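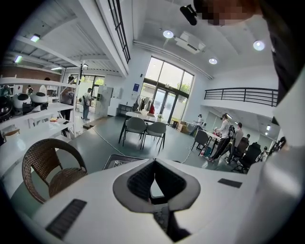 Wicker never really went away. It just moved to the conservatory and waited! Now it's back in kitchens, hallways and even offices, and if you spend a morning at the Barside saleroom in August you'll see people queueing for chairs their grandparents would have left out for the bin men.

I went for a lampshade and came home with a rocking chair, so take this as a warning.

The first thing to learn is that wicker is a way of weaving and not a material. A wicker chair might be willow, rattan, cane, rush or twisted paper, and they all age differently. Willow is the one most of us grew up with, in log baskets and picnic hampers. It creaks when you sit in it (I love that creak) and it hates a hot radiator. Rattan is a climbing palm, wonderfully bendy when steamed, and tends to make the big curving frames. Paper cord feels soft and looks smart for years, provided you keep it out of the rain.

At Ratemmont, a workshop in an old dairy up the hill from Barside, they mend all of them. There were 129 chairs on the waiting list when I visited, hanging from hooks in the rafters like hams. A simple seat takes a day. A full back and arms can take 6, and one enormous peacock chair had already swallowed 376 lengths of cane before anyone had started on the skirt.

The smell in there is gorgeous, all damp hay and beeswax. Cane is soaked in a long tin bath until it will wrap round a finger without cracking, then woven quickly while it's still soft. As it dries it pulls tight, and a good seat will ring like a drum when you tap it.

If you're buying, turn the chair over. Broken strands on the seat are easy to replace, but a wobbly leg joint means the frame needs work, and that's where the money goes. Run a hand along the underside and look for tiny round holes with fresh dust. I'd happily pay £200 for a sound old frame with a ruined seat.

Looking after one is simple enough. Brush out the dust with an old paintbrush, wipe it with a barely damp cloth, and let it dry in the shade with the windows open.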